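Do People Read the Signs? My Project on Recycling at Steswood Hall

December 28, 2018

So my project started with a yogurt cup. I was standing in the Steswood dining hall in October with the cup in one hand and a spoon in the other, and I had no idea which hole it went in. There's a sign! I've walked past it every day since I moved in, and I couldn't have told you one word on it.

I decided to find out if a better sign would change what people throw away. I made 2 versions. One was all words, copied from the Joltodwood hauling company's leaflet (tiny print, lots of "please ensure"). The other had drawings of the stuff we get at lunch: cups, lids, napkins, banana peels. Each one stayed up for a week, and I sorted 200 items from the bins under each sign. Gloves are a must, and so is an old sweatshirt.

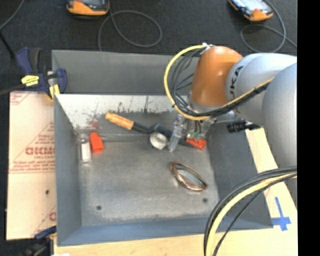 What ended up in the wrong place most often?

Coffee cups, by a mile. People see paper and toss them in with the paper, lid and all.

The drawings did better than the words, mostly with lids and napkins. Cups stayed a mess both weeks, and I think my cup drawing looked too much like a soup bowl. Also, the second week had a pizza night, so there were way more greasy boxes and it isn't a totally fair match. I'd like to try it again at the Didomcombe building, where they have the same bins but a bigger lunch crowd.

My sign files are in the class folder if anyone wants them. The soup bowl has been redrawn with a sleeve and a little steam.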